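# Trutmont Refuse Sacks, Heavy Grade

Supplied by Brilska to schools, surgeries, halls and managed housing. Product sheet revised 09/01/2020.
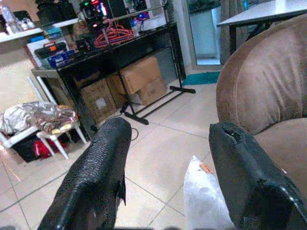

**Which grade should be ordered for general waste?**

The heavy grade is suitable for mixed general waste in most buildings, including kitchens and entrance areas. The light grade is intended for office paper bins and should not be used for food waste or broken packaging.

## Product details

Trutmont sacks are made with a flat seal across the base and are supplied on a perforated roll. Each sack is torn off singly and opened from the unsealed end. The heavy grade is offered in clear, white and black. Clear sacks are recommended where waste must be checked before collection, and several local collection services will accept dry recycling only in this form.

| Item | Heavy grade |
|---|---|
| Sacks per case | 500 |
| Rolls per case | 4 |
| Order code, white | 2086 |
| Order code, black | 348 |
| Closure | Tie handles |

The sacks are not suitable for clinical waste, hot ash, liquids or sharp objects. Customers who need sacks for clinical use should ask for the Lockwood range, which is listed separately and carries its own conditions of supply.

## Storage and use

Cases should be kept in a dry cupboard away from direct sunlight and heating pipes. Opened rolls may be returned to the case between uses. Sacks should be filled to no more than three quarters of their depth and tied before they are lifted. A full sack should be carried by the neck and should not be dragged across rough ground.

The sacks fit the Pletov pedal bin and the Pletov swing-top bin in the large size. When fitting a sack, fold the open end over the rim and press out trapped air before closing the lid.

## Ordering and returns

Orders are accepted by the case only. Mixed colours may be combined in a single delivery, and standing orders can be changed at any time before dispatch. Unopened cases may be returned in their original packaging, together with the delivery note. Faulty rolls will be replaced on receipt of the batch label, found inside the lid of the case.

Samples of each colour are available to account holders on written request to the Brilska supplies desk.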